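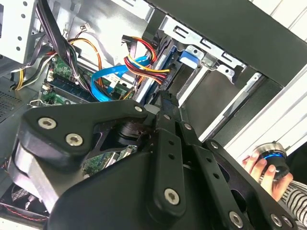

Brudville Home Computing list
Subject: Re: Old desktop as a music and file box, worth it or not?
From: Karabo Kruger
Date: April 13, 2025

Hi Jill, hi all,

On Friday Jill wrote:

> I've been given a desktop tower that was going to the tip. It's an old
> Swanson, the tall one with the side panel on two thumbscrews. It starts
> up fine but sounds like a hairdryer, and the clock goes back years
> whenever I unplug it. I'd like to put all our music and family photos
> on it and leave it in the cupboard under the stairs. My son says I
> should just buy a little box made for the job. Is he right? And if I
> do keep it, what needs doing first? I'm happy with a screwdriver but
> I've never taken a processor cooler off and the idea frightens me.
>
> Also, which of you was it who put Kevevow on an old machine? Did it
> take long?
>
> Jill

It was me with Kevevow, and I love this question, so get yourself a cup of tea!

Keep it. Your son isn't wrong that a little box would be less bother, but you've got a working computer for nothing and you'll learn a lot. Mine has been running since November in the bottom of a wardrobe and I use it every single day. It holds 129 albums that I ripped from my own CDs (3894 files once you include the cover scans and the odd text file), plus every photo we've taken since the children were small.

Start with the clock, as it's the easy one. There's a coin-shaped battery on the main board and yours is almost certainly flat. On most boards it's a CR2032, but read what's printed on the old one before you buy. Switch off, pull the mains lead out, hold the power button in for a few seconds, then touch the bare metal of the case before you reach inside. The battery sits under a small clip. Push the clip back with a fingernail and it pops up. Take a photo first so you know which way up it goes. After that you'll have to set the date and time again in the setup screen, and while you're in there look for the option that makes the machine turn itself on after a power cut. It hides under all sorts of names. Mine was "Restore on AC loss", three menus down.

Then the noise. Before you buy anything, clean it. Take it outside if it's dry, use a soft paintbrush and a can of air, and hold the fan blades still with a finger while you blow so they don't spin madly. Do the grille at the front too. I had my machine apart for most of a Saturday and the biggest difference by far came from the felt of dust behind the front panel, which peeled off in one piece like a bath mat. Revolting, and so satisfying!

If it's still loud after that, listen with the side off (hands and sleeves well away) and work out which fan is the culprit. The case fan at the back is the cheapest to change – four screws and one plug. I put in a slower one and it now ticks along at 525 rpm with the temperatures hardly changed. Measure the old fan across before ordering. I didn't, and now have a spare that fits nothing in the house.

You may not need to take the cooler off at all. If the processor temperature looks sensible after the clean, leave it alone. If it's climbing while the machine is doing very little, the paste has probably dried out, and then yes, it has to come off. Run the machine for ten minutes first so the paste is soft, shut down and unplug, loosen the screws a bit at a time going corner to corner, and twist gently before you lift. I was scared as well. It took me longer to find the tube of paste in the kitchen drawer than to do the job.

Please don't open the power supply, though. That's the metal box the mains lead goes into. If it rattles or smells, replace the whole thing.

As for disks, I wouldn't trust your photos to whatever came with it. I bought two new drives of the same size and set them up as a mirror, so if one dies the other carries on. A mirror isn't a backup (delete a folder and it's gone from both), so I also copy everything on to a USB drive that lives at my sister's in Durkness. We swap drives whenever I visit, which at the moment means whenever she makes soup.

Kevevow itself was painless. Putting it on took less than an hour, and most of that was me hunting for a memory stick that worked. You set it up from a web page on your normal computer, so once it's going you can take the monitor and keyboard away. Two things caught me out. It wanted a wired network connection for the first start, and it gave the shared folder a name with a capital letter that my old music player refused to see. I renamed it in small letters and the player found it straight away.

One thing about the cupboard under the stairs: does it have a gap under the door? Mine got rather warm in the wardrobe with the door shut, and I ended up drilling holes in the back panel. If yours is snug, leave the door ajar for the first week and keep an eye on the temperatures. And lift the case off the carpet. A couple of bits of wood will do.

On running costs, borrow a plug-in meter if you can and measure it sitting idle. Old towers vary such a lot that my number wouldn't help you. Mine goes to sleep at midnight and wakes at six, and the only person who has complained is my husband, who wanted brass bands at half past five.

Do tell us which processor it has and how much memory. It'll say on the first screen when you switch on, if you're quick. I've got a spare stick or two in a drawer and you'd be very welcome to them if they match.

Karabo

PS Keep the thumbscrews in an egg cup. I'm still one short.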